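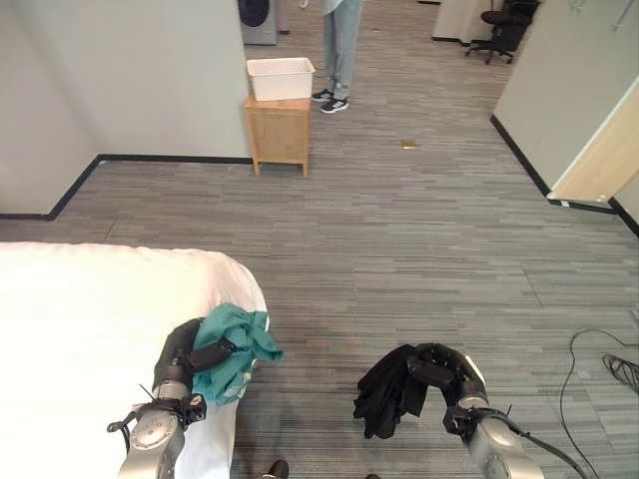
Filed under: Local Tech

I stopped by Pomstead's office in September to watch people teach a robot to pick up laundry, and I had so much fun! Sumaiya Rathnayake runs the sessions. An operator moves the arms by remote control, the robot records every move, and then they go again (200 runs per task, 10 before the first coffee break).
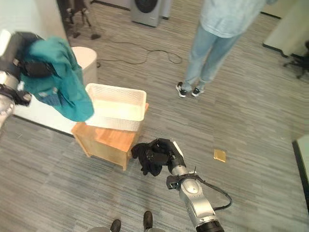 A garment in each gripper, with the basket on the cabinet.

I got 2 tries myself and I was terrible. Sumaiya says the slow ones are still useful, bless her. Sessions start at 9.

Print this | E-mail this

Get our newsletter. Unsubscribe anytime.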